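What Is a Cloud Forest?

A cloud forest is a forest that sits high on a mountain, where clouds drift right through the trees. It is cooler than the rainforest lower down, and the air is nearly always damp.

Moridora is a mountain park with a cloud forest near the top. The trail from Combridge village climbs to 1,759 meters. On the way up, you can see the plants change.

At the bottom, the trees are tall and straight. Higher up they get shorter, and their trunks bend and twist. Near the top, some trees are only 3 meters high – lower than the roof of a house.

How do the plants drink?

Cloud is made of tiny drops of water. When it blows through the forest, the drops stick to leaves and moss, join together and drip to the ground. Moss soaks up water like a sponge.

Who lives on the branches?

Many plants here grow on trees instead of in soil. They are called epiphytes (say "EP-uh-fites"). Ferns and many orchids grow this way. They do not eat the tree. They just use it as a place to sit. Park rangers have listed 662 kinds of plants at Moridora, and 20 of them are pitcher plants, which catch insects in leaves shaped like jugs.

Word to know

Epiphyte: a plant that grows on another plant.

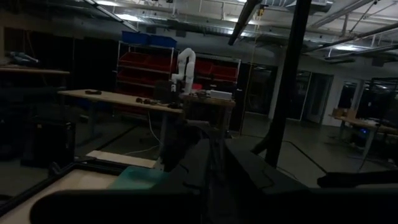

A pale wooden board on a work surface. Wood comes from the trunks and branches of trees.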